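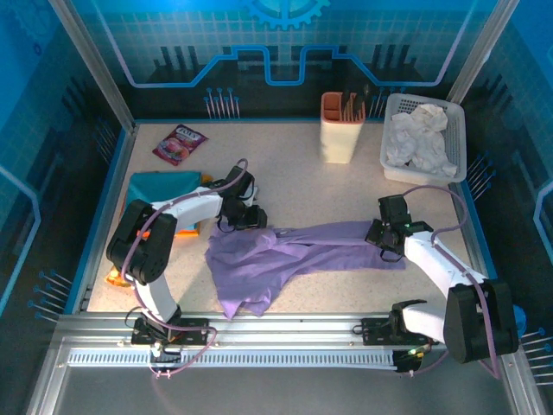 Unit 4: Table Linens and the Holiday Table

Reading time: 3 min
Print | E-mail

Course: Home Textiles for Hosts, Tokstead Evening School

Read these notes before the November session. Bring a tape measure and the dimensions of your own table. Guesses will be treated with suspicion.

1. Size

Drop is the length of cloth that hangs past the edge of the table. Eight inches is fine for lunch. Twelve looks dressier. Anything that reaches the floor looks splendid until somebody stands up in a hurry with a corner of it under one shoe.

Formula: table length plus twice the drop, then the same for width. An 80-inch table with a 10-inch drop wants a cloth 100 inches long. Hem allowance is extra, as last year's class discovered together.

2. Fiber

Linen creases if you look at it, and people pay more for this. Cotton washes well and shrinks a little, so wash it before you hem. Polyester comes out of the dryer ready to use and will hold on to a gravy stain for the rest of its life. Blends sit in between.

The Rutherford sample book has 232 swatches. You need to handle six of them, marked with red thread. Please put them back in order this time.

3. Color

Red and green are allowed. So is everything else. Pick up one color already in the room (curtains, a rug, the good plates) and check it under the lamp you'll be eating by. Store lighting flatters everything.

4. Stains

Red wine: blot, cold water, blot again. Leave the salt on the table.
Candle wax: let it harden, lift it with a dull knife, then iron what's left between paper towels on low.
Cranberry: cold water and white vinegar, quickly.
Gravy: dish soap first, then a normal wash. See polyester, above.

5. Storage

Roll cloths on a cardboard tube if you have the closet for it. If you fold, change the fold lines each year. Never starch before storing. Plastic bags trap damp, so use an old pillowcase.

Homework

Measure your table with the leaves in and again with them out. Work out both cloth sizes and price each in two fibers. The Skatent and Ziser price lists are in the folder by the door.

Shares: 1,969 | Comments: 6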